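Coleta com pinças manuais: como gravar a tarefa dos pauzinhos sem perder metade dos episódios?

Publicado em 24 de julho de 2021
Etiquetas: aprendizado por imitação, coleta de dados, objetos finos

bikam_coleta
Estou montando um conjunto de demonstrações para o projeto Bikamcombe. A tarefa é pegar pauzinhos de madeira e devolvê-los a um porta-pauzinhos de malha metálica, com duas pinças manuais, em cozinha de verdade. A meta é de 2000 episódios. Gravei 1000 em junho e descartei boa parte na triagem.

Problemas principais:
- a trajetória estimada salta quando a pinça chega perto da mesa;
- a abertura dos dedos lida pelo sistema quase não muda entre "fechado com pauzinho" e "fechado vazio";
- o operador hesita antes de soltar, e a política treinada aprende a hesitação.

Uso uma câmera grande-angular em cada pinça. Vale mais a pena mudar a tarefa ou o procedimento de gravação? E devo manter os episódios com falha de preensão?

lüthi_r
Mudaria primeiro o procedimento. Pontos a verificar, pela ordem em que costumo verificar:

Calibração da abertura. Grave no início de cada sessão um ciclo completo, abrir e fechar sem objeto, e depois outro com um pauzinho entre os dedos. Se as duas leituras se confundem, não use a abertura como rótulo de sucesso. Rotule pela imagem.

Saltos de trajetória. Com a lente a poucos centímetros da mesa, o campo é tomado por uma superfície só. Toalha lisa é o pior caso. Toalha estampada ajuda, desde que não se mova durante o episódio. Prenda as pontas. Janela estourada no fundo também atrapalha: trave a exposição antes de começar.

Hesitação. Não corte o meio do episódio, isso cria descontinuidade na ação. Treine o operador com 11 repetições sem gravar e só então inicie a sessão. Se a pausa ficar no começo ou no fim, aí sim pode aparar.

Falhas: mantenha as que terminam em recuperação (o pauzinho escorrega e o operador pega de novo). As outras vão para uma pasta separada, com etiqueta própria. Servem para treinar um classificador de sucesso, mas não entram na clonagem de comportamento.

Por último, varie a posição do porta-pauzinhos entre episódios. Com posição fixa a política decora o ponto e ignora a imagem.

clirklow
Usei 90 episódios por cozinha e troquei de cozinha. Deu melhor resultado do que insistir no mesmo lugar. Sobre a calibração não sei dizer, nunca fiz.

dernness
Concordo com a lüthi_r, com uma ressalva: separar as falhas à mão em 2000 episódios leva tempo demais. Peça ao operador que marque a falha na hora, com um sinal combinado (eu uso abrir e fechar a pinça duas vezes no fim). Depois o filtro é automático.

Outra coisa: pegue o pauzinho na vertical sempre que der. Deitado na mesa, os dedos encostam no tecido e arrastam a toalha, o que traz de volta o problema da trajetória. Anexo um quadro de referência da preensão vertical.
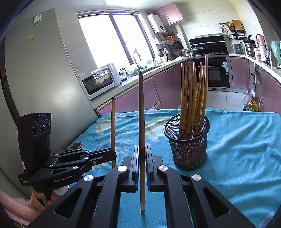
Preensão vertical de um pauzinho entre as almofadas azuis da pinça; à direita, o porta-pauzinhos de malha preta sobre a toalha estampada.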